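Sorting and Looking After Small Open Baskets
Storage notes, kitchen and washroom section
Text: Dorin Filip. Checked by Cornel Hodoroagă.

Small rectangular baskets collect mixed contents faster than any other container in a house. They are open at the top, they sit within reach, and anything without a fixed location ends up in them. The procedure that follows covers sorting two baskets of similar size, one for produce and one for washing items, and the care of the baskets afterward.

Preparation

Clear a table or counter and wipe it. A plain, light surface is preferable because crumbs, dried soap and broken bits of cane show up on it immediately. Put the baskets side by side toward the back and keep the front free for items in transit. Leave a gap between the rims. Woven rims catch on each other when one basket is lifted, and a snagged strand usually breaks at the corner, where repair is hardest.

Use baskets of clearly different color. Dark for washing items and light for produce works well in practice: soap smears are less visible on dark wicker, and a light interior makes a soft spot or a leak from fruit easy to find. Once the colors are assigned, do not swap them. Wicker holds fragrance for weeks, and limes kept in a former soap basket pick it up through the skin.

Sorting

Take out one item at a time. Tipping the basket is quicker but drives grit into the weave and bruises fruit. Lift each item straight up until it clears the rim, then move it sideways. Most damage to rolled rims comes from dragging things over them.

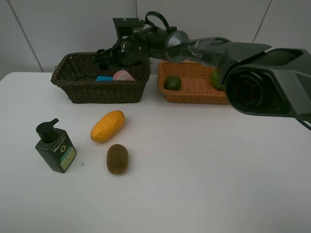 Pump bottles stay out of both baskets. A full bottle is top-heavy and tips over when the basket is moved, and the pump head can be pressed by whatever lies next to it. Stand bottles directly on the counter, toward the front, with the spout turned away from the edge. If the pump has a locking position, lock it before the bottle goes into a cupboard or a bag.

Sponges and bar soap can share a basket only when both are dry. A damp sponge against a bar softens it, and the residue sets between the strands. Squeeze the sponge, stand it on its long edge for 30 minutes, then put it away. Wrapped items may go in at any time.

Round fruit should lie in a single layer. Citrus will roll to the low side of a basket with a warped base, so check the base before blaming the shelf. Keep limes apart from each other where space allows; mold passes from one to the next at the point of contact, and the underside is the part that gets looked at least. Turn them on a fixed day. Friday suits most households, ahead of the weekend shopping.

Liners

An open weave needs a liner under produce. Unbleached paper is adequate and can be thrown out when stained. Cotton lasts longer but must be completely dry before it goes back in. Octavian Surdu, who supplied our test baskets from his shop in Lerulville, cuts the cloth 2 inches larger than the base on every side and leaves the hem off – a hem forms a ridge, and soft fruit marks along it.

A tight weave does not need a liner for dry washing items. It does need more brushing.

Cleaning

Brush along the strands with a dry, soft brush, inside first. For soap residue, use a cloth wrung out in lukewarm water and follow with a dry one. Do not soak. Natural cane swells, and as it dries the sides pull out of square. Dry the basket upside down on a rack, away from radiators, with air reaching the inside.

In November, when the heating has been on for a while, cane becomes brittle. A light misting on the outside, up to 200 milliliters of water for a pair of small baskets, restores some flexibility. Let them dry fully before refilling.

Broken strands

Trim a loose end flush with side cutters, cutting on the inside face. Do not pull it. If the break is in the rim, wet the area, press the strand back under its neighbor and hold it with a clothespin overnight. Glue is a last resort and should be kept off any surface that touches food.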